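Tresiment programme: progress report to the Talus fund, May

Where we have got to

Thank you for your patience with this report, which comes to you a little later than we would have liked. We spent the last weeks of the period re-checking recordings, and it seemed better to send you figures we are happy with than to send them early.

We now hold 2398 recorded examples across all tasks. Of these, 1373 have been reviewed from start to finish and passed for training. The remainder are still in the queue, and a fair part of the next period will go on working through them. The people who do the reviewing have become much quicker since we let them play both arms' recordings side by side – a small change that we really should have made in the winter.

The school bag task

You will remember from our last conversation that we wanted a task with soft things in it. Blocks and cups had served us well, but they keep their shape, and the system we are teaching was starting to look rather cleverer than it was. Packing a school bag seemed a good answer, as the fabric sags and folds and small things have a way of rolling off. We have 441 examples so far, all on the two-armed table at Âu.

The bag is a navy-blue backpack, laid flat, and the things around it include markers and pens, an orange printed packet and a clear pouch with a printed card in it. Our operators guide both arms by hand controls, and we ask them to work at whatever pace feels natural. We also ask them to keep the awkward attempts, within reason, and to label them as such.
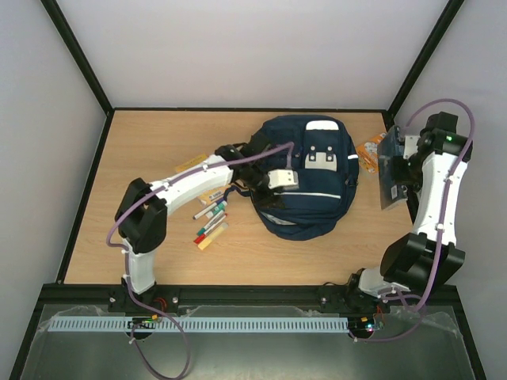
What has been harder than expected

Clear plastic has given us the most trouble. The depth readings come and go on it, and the first 7 sessions with pouches had to be recorded again once we had changed the lighting. Zips are slow too, and we have moved them to a separate task of their own so that they do not hold up the rest.

Plans for the next period

We would like to finish the review queue first, then repeat the bag task on the second table at Datov, with different bags and a fresh set of operators. Your agreement to move the unspent travel money into operator hours would help us a great deal with this, and we have attached a revised budget for you to look over. We would be very glad to welcome you to Âu if you would like to see a session – mornings are best.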